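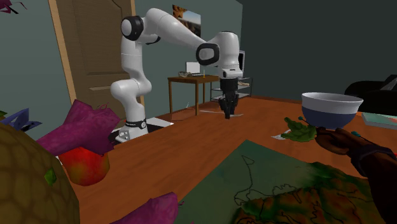
jesosero_policy replied:
I would ask that we return to the matter of the comment period before the draft letter goes any further. The coalition has until the end of the month to submit its position on the language access bill, and the version now circulating commits us to the four-language threshold. My organization did not agree to that threshold. We agreed to discuss it.

10 Nov 2020

Skorna_Tenants wrote:
The threshold was in the July platform, which every member group received and had the opportunity to amend. Four languages is the number the sponsor's office has said it can defend in the rules hearing. If we open the question now, we risk submitting nothing at all.

For those who have joined the thread recently, the bill would require city and county agencies to translate public notices, hearing agendas and benefit forms into the four languages most used in their service area, apart from English. It would also require an interpreter at any public hearing when one is requested in advance.

jesosero_policy wrote:
I have read the July platform again. The word used there is "priority," and the number appears in a footnote. A footnote is a weak basis for telling our members that the matter is settled.

The difficulty is a practical one. In the Jesosero district, the fifth and sixth languages are spoken by families who came through the same resettlement program as the families who speak the third. They live in the same buildings. Under this bill one household would receive the eviction assistance form in its own language and the household across the hall would not. We have been asking those people to come to the capitol with us for two sessions.

Kazemi_Center wrote:
The Kazemi Center shares some of this concern, but we will support the letter as drafted. Our reading of section 3 is that an agency may go beyond four languages whenever it chooses, and that the state will reimburse part of the cost if it does. That is a considerable improvement on current law, which says nothing.

We would also point out that the interpreter provision has no language limit. Any resident who asks in time must be provided with one. In our experience the hearing room matters more than the form, as the form can be explained by a caseworker but the resident has only one chance to speak.

lidari_outreach wrote:
May I raise the notice requirement? The draft bill says an interpreter must be requested 12 business days before the hearing. Many county boards post their agendas only a week ahead. A resident would have to ask for an interpreter before knowing what the hearing was to be about.

I mentioned this on the last call and it does not appear in the notes.

Skorna_Tenants wrote:
It should have been in the notes, and I will see that it is added. The sponsor's office is aware of the problem. They had asked whether the coalition would prefer a shorter request period or an earlier posting deadline. The counties object to both, though they object to the posting deadline more strongly.

lidari_outreach wrote:
Our preference is the shorter period. An earlier posting deadline would require changes to the public meetings law, and that would bring in a second legislative committee. Lidari would accept four business days.

Kazemi_Center wrote:
We would support that. Interpreter agencies in the metro area can generally meet it for the larger languages. Rural counties would need remote interpretation — by telephone or video — and the bill ought to say plainly that this is allowed.

jesosero_policy wrote:
Remote interpretation by telephone has been very poor in our hearings. People talk over one another, the interpreter cannot hear the board members, and the resident is asked to repeat testimony that was hard enough to give the first time. If remote service is to be allowed, I would ask that the letter request video where the county has the equipment, with telephone as the last resort.

On the threshold, I have a proposal. The letter could support the bill as introduced and also request a small-population rule: any language spoken by at least 200 households in a service area would be covered for the essential forms only, meaning housing, health and food assistance. Agendas and general notices would remain at the four.

Skorna_Tenants wrote:
I have two reservations. The household counts come from survey data that is unreliable for small groups, and an agency that wishes to avoid the work will say the number has not been reached. The fiscal office would also need to produce a new cost estimate, and the first one took most of the summer.

I do not object to placing the request in the letter, provided it is clearly separated from our statement of support. I would object to making our support depend on it.

jesosero_policy wrote:
I did not suggest making it a condition. I would like it in the body of the letter, however, and not in a footnote.

Skorna_Tenants wrote:
Agreed. It will be its own paragraph.

tri_county_reader wrote:
I am not a member of the coalition, but I sit through a good many county hearings. Please say something about translated materials being posted at the same time as the English ones. Our county does translate its budget summary. It comes out after the vote.

Kazemi_Center wrote:
Thank you. Section 5 says "as soon as practicable," and we have never liked that wording. We suggest "at the same time as the English version" and will send replacement text to the drafting list tonight.

lidari_outreach wrote:
Lidari has three speakers prepared for the committee day and can bring a fourth if another group will share the van. Two of them will testify in their own language. Could someone confirm whether the capitol will supply interpreters, or whether we are expected to bring our own?

Skorna_Tenants wrote:
The committee clerk has not answered that question. I will ask again in the morning and post the reply in this thread. Revised letter to follow, with the small-population paragraph, the four-day request period and the video language. Please send objections in writing, with the section number.

jesosero_policy wrote:
Received. I will need to take the revised text to our board before we sign.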